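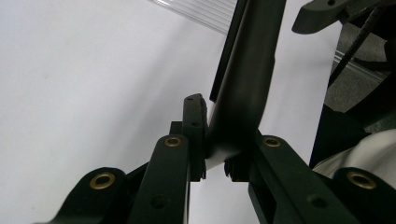 How do you clean matt black metalwork without leaving shiny patches?

Use warm water with a drop of washing-up liquid on a soft cloth, wipe lightly along the length and dry it straight away with a second cloth. Rubbing hard in one spot is what makes it shine, and so do cream cleaners and the green side of a sponge.

Black bars, pulls and rails
Page updated 01/08/2025

Fuvwood keeps a stock of second-hand fittings taken out of kitchens, shops and offices. At the last stock check we had 1,961 pieces on the shelves, and the black ones are the part people ask after most. This page goes through them by type, with a line or two on each – what it is, what it suits and what to look out for. Sizes are on the tag tied to each piece.

Matt black, against white
A long black bar, narrower at its lower end and widening as it goes up. The finish has a soft grey sheen down the left side and goes very dark on the right. Matt black always looks lighter on the side facing a window, so hold a piece up in your own room before you decide it doesn't match.

Pumodau bar pulls
Plain square-section pulls from a run of kitchen drawers. Sold in sets of 5, which does for a normal drawer stack with one left over for the cupboard next to it. The fixing holes are in the back, so nothing shows from the front.

Pumodau long pulls
The same pull made longer, for larder doors and built-in fridges. They are heavy for their size. If your doors are thin, put a washer behind each screw or the head will sink into the board.

Pimska rails
Wall rails for hanging pans, mugs or tea towels. The brackets are separate and we tape them to the rail so that they stay together. Please check they are still there before you pay.

Pimska end caps
Small push-on caps for the rails. We have more caps than rails by now, and you can take a pair for nothing if yours have gone missing. They fit the square rail only.

Wada table legs
Black tapered legs in sets of four, from a café that closed in April. The feet adjust by a turn or two for an uneven floor. One set has a leg with a scratch near the top plate and is priced to suit. Under a table top it would hardly be noticed.

Wada cross bars
These go between two legs to stop a long table swaying. They came in the same load. They can be used without the legs if you are happy to drill, and one customer has put a pair up as curtain poles in a shed.

Odd lengths
Offcuts and single bars with no maker's name. They live in the tall bin by the door – longest at the back, shortest at the front. Good for shelf edges, door stops and small repairs. A hacksaw will go through most of them, but the cut end will need a touch of black paint.

Screws and bolts
Where the original screws came with a piece, they are in a bag tied to it. Where they didn't, bring a handle along and try it against the sizes in the drawers at the counter. It takes a minute and saves a second trip.

Touching up
A chip in matt black can be hidden well enough with blackboard paint on a cocktail stick. Let it dry overnight and do it again if the first coat has sunk. Don't be tempted by gloss with a bit of talc in it. We tried that on a Pimska rail and it dried grey.

Matching old to new
Two black finishes from different makers will seldom be the same. Pumodau has a slight brown in it next to Wada, which is cooler. Keep one make to a room, or at least to a wall, and the difference won't bother you.

Measuring up
For pulls, measure from the middle of one screw hole to the middle of the other, not from end to end. Write it in millimetres and bring it with you. For legs, measure from the floor to the underside of the top.

Prices and collection
Single pulls start at 80 pence. Longer bars and rails are priced on the tag. Anything reserved is kept for 11 days and then goes back on the shelf. We can wrap pieces in newspaper, but please bring a blanket for table legs if they are going in the back of a car.

Next page: brass and chrome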